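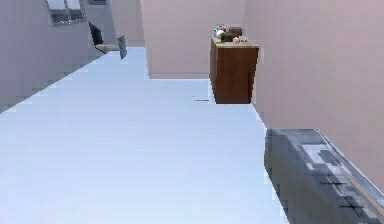 ## Recording a remote tabletop session for your podcast

Our July episode lost 13 minutes of dice talk to a bad setting, so these are the steps we use now.

1. Have every player record their own mic locally. Uninix's free recorder works fine. Set it to mono WAV.
2. Start the voice call and ask everyone to mute game music.
3. Count down from three and clap together. You'll line up the tracks on that spike later.
4. Play. Stop every 90 minutes, save, and start a new file.
5. Collect the files in one shared folder, named by player and part, such as `hagedorn_2.wav` for whoever plays Hagedorn.

In the editor, put each player on a separate track, match the claps, then add a high-pass filter at 80 Hz. Cut rules lookups, but leave in the die rolls.

Export at 128 kbps if your host limits file size.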